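Section 4: Setting up your Heren fruit drying trays

Okay, you've got the Heren unpacked and the trays are in the sink. I've set up more of these than I can remember, so let me take you through it the way I do it at home (slightly different from the quick card in the box, but it gets you there!).

1. Wash the trays in warm soapy water and let them air dry. Please don't put them in the dishwasher, I warped two of mine that way.

2. Set the base on a flat surface with 4 inches of open space on every side. It blows warm air out the back and it needs somewhere to go.

3. Plug straight into the wall. No extension cords.

4. Run it empty for 60 minutes. You'll get a bit of a new-appliance smell the first time, so open a window.

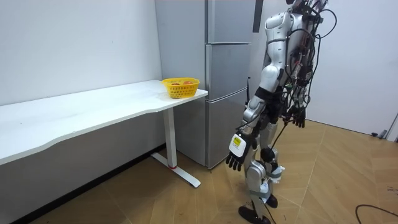
Agnes Halliday
Owner Guides, Litwood Kitchen

Now the fun part, picking your fruit. I keep mine out in a basket until it's ripe but still firm, then slice it thin and even. Thick slices stay gummy in the middle and you'll be back checking them at bedtime like I was last Tuesday.

5. Lay the slices in one layer with no overlapping.

6. Stack the trays, put the lid on and turn the dial to Fruit.

7. Swap the top and bottom trays halfway through.

Note: Juicy fruit drips. I slide the solid Mowat liner under the lowest tray and wipe it down afterward.

Caution: Unplug the base before you clean it, and never dunk it in water. A damp cloth does the job.

Storage jars are covered in Section 5.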